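Search this site
Type and press enter

How to Track Down a Slipping Gripper in a Sandwich Assembly Cell

September 18, 2019

I love a good fault. I really do! A cell that runs perfectly teaches you very little about itself, and ours had been running nicely for long enough that I'd stopped looking at it properly. Then it started dropping toast.

The fault went like this. The arm would close on a slice, the controller would report a good grip, the arm would travel, and somewhere between pickup and plate the slice would rotate in the fingers or leave them altogether. No alarm. The program carried on, opened its fingers over the plate, and went back for the tomato as if all was well. Out of 136 cycles I logged over two afternoons, 891 was the code that kept turning up in my notes, and in our program 891 means "part present, width in tolerance." So the robot was certain it had bread when it didn't!

This page is the procedure I ended up with. I wrote it for our Velto cell, but most of it should carry over to any two-finger gripper that handles light, crumbly or slippery things.

What you'll need

A feeler gauge or a set of plastic shims
Lint-free wipes and whatever cleaner your finger pads allow
A small kitchen scale
A notebook (I know, but a spreadsheet doesn't sit well next to a cell)
The reduced-speed setting on your pendant, and the patience to leave it there

Step 1. Make it safe first

Drop to reduced speed before you put your face anywhere near the fingers. Collaborative arms make people relaxed, me included, and a lost part is exactly when you're tempted to reach in and grab it. Don't. Pause the program, wait for the arm to stop, then reach. If your gripper holds its force when paused, and many do, the fingers are still clamped, so open them from the pendant and never by hand.

Tell whoever is near the e-stop what you're doing, too.

Step 2. Reproduce the fault with one ingredient

Run only the bread routine. If you leave the whole recipe in, you'll spend your time resetting tomato and lettuce and you'll lose the thread. I set the speed override from 100 percent down to 25 and stepped through the pickup one waypoint at a time, stopping at the close command.

Look at where the fingers meet the slice. On our rotating tray the bread is taken by its edge, so nearly all of the slice hangs out past the fingertips, and that makes a nice long lever.

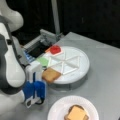
A long lever means a small bump turns into a big twist. Our first travel move lifted and swung at the same time, and the swing came with a sharp jerk at the start. At quarter speed the slice stayed put every time. At full speed it tipped. That told me the force was marginal and the motion was finishing the job, so I had two things to fix.

Step 3. Check the fingers before you touch the program

I skipped this one at first and lost an hour, so please learn from me! Wipe both finger faces and look at the wipe. Mine came away covered in fine crumbs with a bit of grease from the cheese run. Crumbs act like little ball bearings. Clean both faces, close the fingers on nothing, and slide a shim along the gap. If it passes at one end and catches at the other, your fingers aren't parallel and no force setting will save you.

Step 4. Find out what "part present" really means

Our program decided it had bread when the fingers stopped short of fully closed. Sounds sensible. But the tolerance was wide enough that a crust fragment stuck between the fingers counted as a slice – and so did the crumb buildup, on a bad day. I narrowed the window using ten slices from the same loaf, then tried it with a torn corner of crust. It now rejects the corner.

Better still, check twice. We now read finger width after the close and again at the end of the lift. If the second number is smaller than the first, something has slid, and the arm stops and asks for help.

Step 5. Raise the force a little at a time

Toast is forgiving until it suddenly isn't. Go up in small steps, and run several pickups at each step before you move on. Stop when you see a dent in the crust and back off one step. Write the number down along with the bread you used, because a soft loaf will want a different one.

Step 6. Split the travel move

Lift straight up, pause for a beat, then swing. I also lowered the acceleration on the swing and left the top speed alone. It costs a little time per sandwich and I don't mind at all.

Step 7. Rerun the place side

A slice that has rotated in the fingers will land crooked even when it isn't dropped, so check the plates as well as the pickup. Put the full recipe back in, keep the speed reduced, and watch each ingredient go down. Look for pieces near the rim or outside the spot you taught. If one ingredient lands off while the others are fine, go back to its own pickup point. If they're all off in the same direction, suspect the plate position or the tool offset.
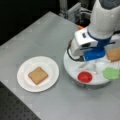
Step 8. Bring the speed back slowly

Go up in stages and give each stage a decent run. I stayed at half speed for a whole afternoon. The target I've set for signing this off is 1000 cycles without a silent drop, and we aren't there yet, but the width check has caught every slip so far and stopped the arm when it should. That is such a lovely thing to watch after weeks of it cheerfully placing thin air!

Rakiya Abubakar

Comments

mottram_bench: We had the same thing with crackers. Ours was a worn pad on one side only. Swapping the fingers left to right moved the fault, so that's a quick test.

Drarko: How do you handle the second width check on lettuce? Ours squashes during the lift and trips it.

Rakiya Abubakar: Give lettuce its own window, much wider. I also wait a moment after the close so it can settle before the first reading.

Drarko: Tried it, the wait helped. Thanks!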